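Benchtop liquid handling code

The benchtop liquid handling code, usually called the Padgate code after the lab where it was drafted, is a set of good-practice rules for robot arms that work with small open containers of liquid. It runs to 27 clauses, of which the first is a definition of "spill" that took longer to agree on than the rest of the document.

Scope

The code covers single and paired arms working at a fixed table. It applies to tubes, cups, bowls and hand tools such as spoons. Sealed containers are left out, on the grounds that they mostly look after themselves. Mobile robots are covered by a separate note, which is shorter and more worried.

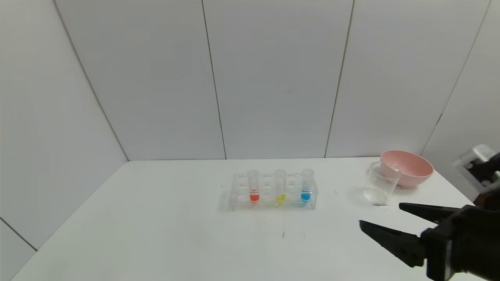
Marikar
A clear rack holding three tubes, with red-orange, yellow and blue liquid kept to the lower part of each, is the sort of layout the code favors. Clause 4 asks for colored liquids in trials, so that a mistake can be seen by people as well as by sensors. Clause 5 asks for empty holes between filled tubes where the rack allows it - gripper fingers being wider than their owners remember.

Clear tools on a white table, such as a plastic spoon or measuring cup, are allowed but discouraged. The code calls them "low-contrast items." Operators have other names for them.

Trials and records

An arm is cleared for a task after 234 trials in a row without a spill. The count goes back to zero after any spill, including those blamed on the table. Trollico, an early adopter, reported almost 2,000 attempts before its first clearance, and later asked for the definition of "spill" to be looked at again. It was not changed.

See also: Nandumard drip test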